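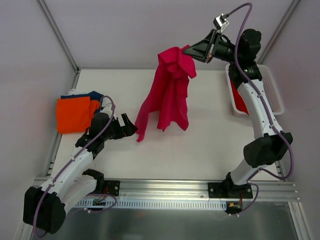
June, folding bench, started 9:40

Still on the fold spec for the Skirnstead job. They want tees folded flat to a 30 cm width, no card insert, no tissue, stacked by color. Total order is 2,249 pieces so whatever we settle on has to be quick and has to survive a carton.

Working on the white top. Orange goes on top, it's the easy one, holds a crease if you press it once with the flat of the hand. Dark blue is OK but slides on itself. Pink is the pain. Softer knit, picks up every wrinkle from the bin, and if you hold it by one corner it just bunches up and you have to find the hem all over again.

Tried so far:

Fold A (sides in, then half) -- fine on orange. On pink the side panels creep out from under and you get a sliver of the lower layer showing down one edge.

Fold B (half lengthwise first, sleeves back, then thirds) -- neater edge, thicker at the collar end. Stack leans after a while. Left a stack of blue overnight and it leaned toward the collar side, as expected.

Fold C = B but alternate the collar ends in the stack. Stack stands up better. More handling tho, you have to turn every second one.

Width on all of these comes out a bit over unless you use the board. Board is the Norenus one with the chipped corner, the good one is still out at Pētersons.

11:15. Moved pink next to the orange and blue to compare edges.
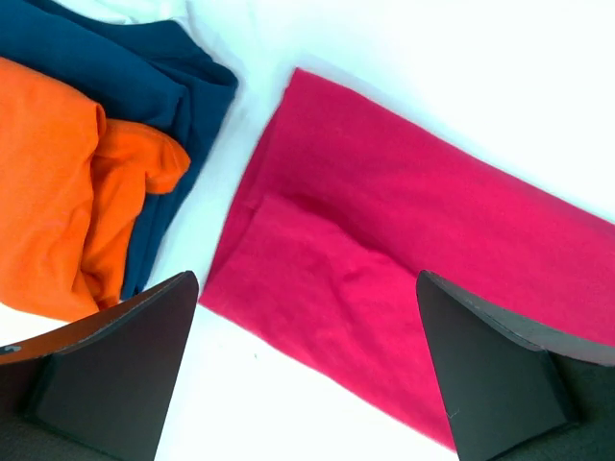
Pencil note in the margin, different handwriting: stop chasing the edge, Skirnstead only checks the side facing out. Put the clean side out and let the back be ugly. Width matters more, they slot these into shelves.

Fair. Checked the spec sheet again and it does say "presented edge", singular. So the sliver on fold A may not be a problem if it goes to the back. Going to re-do pink with A and the bad side in.

After lunch. Pink again, from flat. Smooth from the shoulder seam down, not from the hem up, otherwise the slack all ends up at the neckline and the band stands proud. Also don't take hold of a single layer, the one underneath stays put and then drags. Take the fold, lift, lay it over, smooth once. Smoothing twice makes new wrinkels.
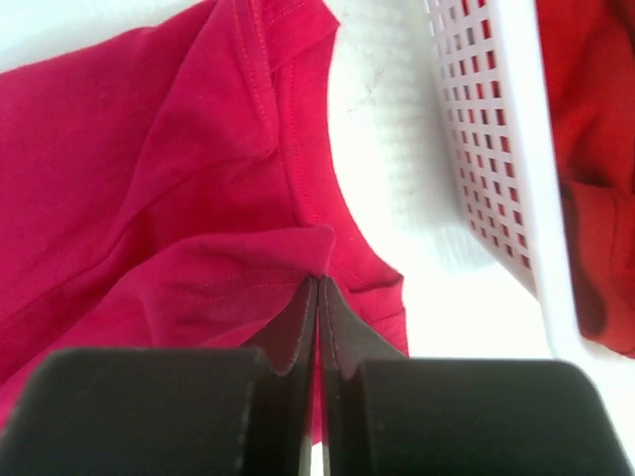

The reply from Clillenura came in while I was on this one: could we please keep the neckband flat and uncreased, their last supplier folded across it and the ribbing came back with a line that didn't steam out. They also want lot 541 kept separate from the rest, dye is a shade off.

So that kills folding across the collar for them at least. A leaves the neck alone, B mostly does. C same as B.

Where we are:
Skirnstead -- fold A, clean side out, board every time
Clillenura -- fold A too, neck up, check the band before it goes in the carton
Carton test at 100 per carton, not done yet, need the tall cartons

To do: get good board back from Pētersons. Ask if the pink can come to us flat instead of balled up in bags. Rewrite the bench card, the old one still shows B. Wipe down the top before any white stock goes on it, dark blue sheds.

Stopped 4:50, stack left out under the cover.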